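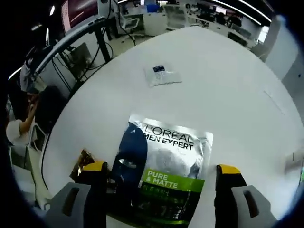 I'd been told to bring an empty bag to Plesesthorpe, and within ten minutes of sitting down with Eleni Kneževič I understood why. She runs the swap table at Kulkarni, the shared office up the hill, and she doesn't let visitors leave without something. I came home with a face mask and two sachets of soup.

"It started with my desk drawer," she told me, putting the kettle on. "I had all these samples, the ones you get in a parcel or tucked in a magazine, and I was never going to use them. So I tipped the lot out on the round table and went to a meeting. When I came back half of it had gone and somebody had left a packet of seeds!"

That was in December. Now people drop things off all week: shampoo, hand cream, sweets, odd buttons in little plastic packets, foil face masks with Chinese writing on them that somebody's sister posts over. Eleni keeps a notebook (of course she does) and the total stood at 976 items when I visited, 526 of them toiletries.

I asked whether the men in the office go for the skincare. She laughed so much she had to put her mug down.

"They're the worst! If there's a L'Oréal Men Expert anything on that table it's gone by lunch. The Pure & Matte ones especially. Radomir pretends he's taking them for his nephew."

Radomir Begović, two desks along and plainly listening, didn't deny it. "My nephew has very good skin," he said. He works for Pulteck, who have the corner by the stairs, and he's the one who persuaded Eleni to have a few rules. Nothing opened, nothing out of date, and wrappers go in the bin.

"People eat a chocolate and leave the wrapper sitting there," Eleni said. "Gold foil, very pretty, still rubbish. I've put up 2 signs."

And why the round table, when there's a perfectly good shelf by the door? "Oh, we tried the shelf. Things just sat there. With a table you can walk all the way round it and have a nosy, and you end up talking to whoever's on the other side. I'd been here six months and didn't know anyone from Loltlow until we both wanted the same hand cream."

Who got it?

"I did," she said. "I've still got some left."

The table is open to anyone with a desk in the building, and guests can ask at reception. Eleni is short of teabags and has far too much conditioner.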